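3 de julio de 2023
Leanne Stockdale

3. Materiales y seguimiento de los talleres

3.1 Selección de los proyectos

El repositorio de Plernell reúne 1109 tutoriales de manualidades domésticas publicados por sus usuarios. Se descartaron los que no incluían lista de materiales y los que remitían a un patrón de pago, con lo que quedaron 883. De ellos, la mayor parte corresponde a costura sencilla y ganchillo; el resto se reparte entre papel, fieltro y decoración de pared. Cada tutorial se codificó según tres variables: número de pasos, herramientas necesarias y presencia de una plantilla imprimible.

La codificación la hicieron dos personas por separado. Las discrepancias se concentraron en la segunda variable, ya que muchos autores dan por supuestas las tijeras, la regla o la plancha y no las mencionan. Se decidió contar como herramienta necesaria todo objeto sin el cual el paso no puede ejecutarse, aunque el texto no lo nombre.

3.2 Participantes y sesiones

Participaron 24 personas adultas sin experiencia previa en costura, repartidas entre los talleres de Alham y Nastow. Cada una completó dos proyectos: un monedero con cremallera y una guirnalda de papel recortado. La mitad trabajó con el tutorial impreso y la otra mitad lo consultó en pantalla, al ritmo que quisiera. En la segunda sesión se invirtió la asignación.

El monedero resultó el proyecto más irregular. La colocación de la cremallera se describía en un solo paso, y fue ahí donde se acumularon las consultas al monitor - sobre todo entre quienes leían en papel. La guirnalda planteó menos dificultades, aunque el plegado en acordeón se repitió desde el principio en varios casos por no haber marcado antes el centro de la tira.

3.3 Consulta en pantalla

Los participantes que consultaban el tutorial en pantalla tendían a volver atrás antes de cortar la tela. El retroceso abarcaba casi siempre el paso inmediatamente anterior y rara vez la lista de materiales. En papel, en cambio, la hoja quedaba abierta junto a la labor y las relecturas fueron más breves. No se registró el tiempo de lectura en papel, de modo que la comparación se limita a las consultas observadas por el monitor.

La figura 1 muestra un ratón inalámbrico blanco sobre una alfombrilla negra.

Figura 1. Ratón y alfombrilla. 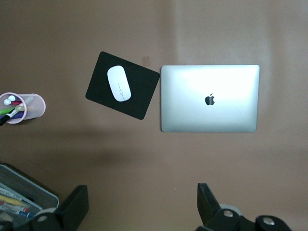 3.4 Valoración de las piezas

Las piezas terminadas se valoraron con una escala de 10 puntos que atendía al acabado de las costuras o pliegues, la simetría y la fidelidad al modelo. La escala procede del cuaderno de Tully, con un cambio: se eliminó el apartado de combinación de colores, puesto que las telas y los papeles venían ya cortados en lotes. Los monederos sin forro se puntuaron igual que los demás, salvo en el apartado de fidelidad.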